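Ceilings and the edges where they meet the wall
Speaker notes, Flamstead evening talk, September

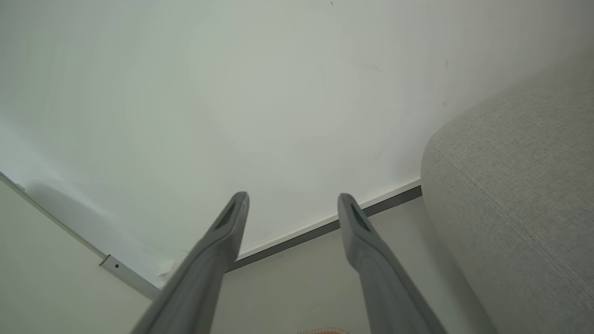 Start with the ceiling because it is the part people leave until last. Ask for a show of hands: who has painted walls in the past year? Who did the ceiling too?

Main point for the first 3 minutes. A plain white ceiling with no light fittings on it has nothing to draw the eye, so people notice the colour. Off-white goes slightly green or grey depending on what is next to it. Hold up the two sample boards from Smits, one beside the window, one by the door. Let them pass the boards round while I carry on.

Marks and specks. Small dark marks are common and most wipe off with a damp sponge. Try a dry cloth first. If a mark comes back through the paint, it needs a stain block before the next coat. Mention the Titden job here: 14 marks, all sealed one by one, then two coats over the lot. Total bill for materials was £453, which included the dust sheets. Someone will ask about the dust sheets. They were good ones.

Patchiness. Usually one of these: the roller was too dry, or the painter stopped for lunch halfway across. Keep a wet edge. Work in strips away from the window.

Trim strips. Spend longer on this than last time. Light metal strip can be left bare. If it is held by clips, check each screw by hand before cleaning, and don't over-tighten. Where one strip has a dark lower edge and a white upper lip, mask the dark part and paint up to it. Emiliano Toledo has offered to show his masking method on the Clasau offcut. Give him 20 minutes, no more, and remind him to bring his own tape.

Corners. Things collect where surfaces meet: scraps of tissue, bits of filler, old tape. Clear them out with a soft brush before any paint goes near. A vacuum nozzle is fine if it has a brush end.

Upholstery close to the trim. Cover it before starting and tuck the sheet in behind. Paint on fabric should be blotted while wet, never rubbed. Check the tin for whether to use water.

Pause for questions. Mitsuko Oshima has the roving microphone, so wait for her to reach people at the back. Repeat the question if it was quiet.

If time is short, drop the part about rollers and go straight to the masking. Handouts are in the blue folder. Collect the Smits boards before the tea break, as they have to go back.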